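Hands wanted for the Lukine gripper build, Hanska shared workshop 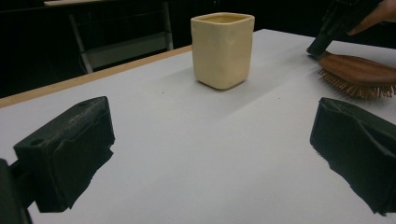

Hanska Workshop Sheet, no. 49, page 3

We need two or three people to help finish and test a pair of hand-held grippers. The work is unpaid. Tea is provided, and your bus fare if you keep the ticket.

The idea is that you pick things up with the gripper, a camera on it records how you did it, and later an arm learns to do the same. I have my doubts. The Kutero plans we started from promise a working arm in 32 hours of practice, and I have yet to meet anyone who got there. Still, the grippers are built and the only fair test is to use them properly.

Most of the job is dull. You would grip a square cup, put it down and do it again, 300 times in all, then move on to a hairbrush with wooden bristles. Sessions last 60 minutes and I would not ask for more than one a day. Between sessions there are finger pads to replace and screws to tighten.

You should have steady hands and some patience. Soldering is useful – programming less so, as Lục has that side covered. People who think the whole thing is a waste of time are welcome, provided they write down why. If you already believe robots will be doing the washing-up by March, please apply as well, but expect an argument.

Write a few lines about something you have mended or built and leave them in the Lukine tray by the workshop door, marked for Nghĩa Kiều. No CVs.

Posted 2018-11-30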